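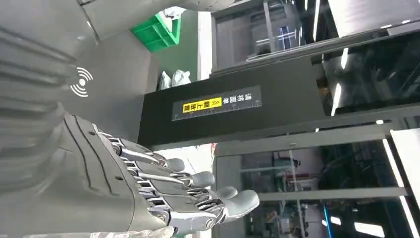
Getting the Idle Right: Long-Duration Cams and Street Manners

A camshaft swap is still one of the first changes owners consider when a naturally aspirated four-cylinder starts to feel flat above midrange. The parts are easy to find, the power gain shows up clearly on a dyno sheet, and the engine keeps its stock displacement and compression. What the dyno sheet leaves out is the part of the rev range where a street car spends most of its time.

The Stidell workshop in Nandby has been building engines for track-day and street cars since before electronic throttles were common, and a large share of its work now consists of correcting cam installations done elsewhere. The usual complaint is an idle that hunts, a stumble when pulling away from a stop, and a fuel smell in traffic. In most cases the camshaft itself is fine. The timing, the valve springs or the engine calibration was never matched to it.

Duration is the figure most buyers look at first. It describes how long a valve stays off its seat, measured in crankshaft degrees. Advertised duration and duration at a fixed lift are different numbers, and catalogs do not always say which one they print. Two cams with the same advertised duration can behave quite differently if one has a faster ramp. The fixed-lift figure is the better basis for comparison, provided both makers measure at the same lift.

Overlap matters more at idle. During overlap the intake and exhaust valves are open together, and at high engine speed the departing exhaust helps pull in the fresh charge. At low speed there is little of that effect. Manifold vacuum draws exhaust gas back into the cylinder, the mixture is diluted, and some cycles burn poorly or not at all. The lope that some owners like to hear is the sound of uneven combustion.

On engines with separate intake and exhaust cams, overlap can be adjusted without buying new parts. Stidell fits slotted sprockets to most of its builds and starts with both cams at the maker's recommended centerlines. Retarding the intake cam and advancing the exhaust cam reduces overlap, at some cost in peak torque. The first test is usually a change of 3 degrees on the intake side only, followed by a cold start, a warm idle and a drive. Larger steps save time on the dyno but make it hard to tell which change produced which result. Piston-to-valve clearance is measured again at every new position, with the checking springs in place and the engine turned by hand.

The shop's long-term test car is a Rivera hatchback with a 16-valve iron-block engine, used daily through the winter. It came in with a Kommont intake and exhaust pair, stock springs and a stock calibration. Idle speed wandered enough to dim the headlights. Cranking compression was even across the cylinders but lower than stock, as expected with a later intake closing point.

The springs were replaced first. The old set had lost seat pressure, and the new cams had more lift than the originals were designed to handle. Installed height was set with shims under each spring seat, and the clearance between the retainer and the valve stem seal was checked at full lift. None of this changed the idle. It did remove the roughness near the limiter that the owner had blamed on ignition.

Calibration took the rest of the time. The stock computer used a manifold pressure sensor to estimate load, and the new cams gave a weak, pulsing signal at low speed. Small swings in pressure moved the fueling between cells in the table, which changed engine speed, which moved the pressure again. The shop smoothed the fuel table across the idle region, raised the target speed slightly and held ignition timing steady through the same area, with a modest correction for falling revs. The closed-loop fuel correction was also slowed — an oxygen sensor reads a misfire as a lean condition, and a fast correction adds fuel that is not needed.

With those changes the hatchback idled steadily with the headlights and heater fan on. Torque below 3,000 rpm remained lower than stock, and no amount of tuning brought all of it back. The owner later fitted a shorter final drive, which suited the new power curve and made highway trips louder.

Camshafts with moderate duration and higher lift are often a better match for a car that sits in traffic. They place more demand on springs and on the valve train in general, so the inspection interval should be shortened. Stidell asks customers to return for a lash check after 80 hours of running, and again each September before the car goes onto winter tires.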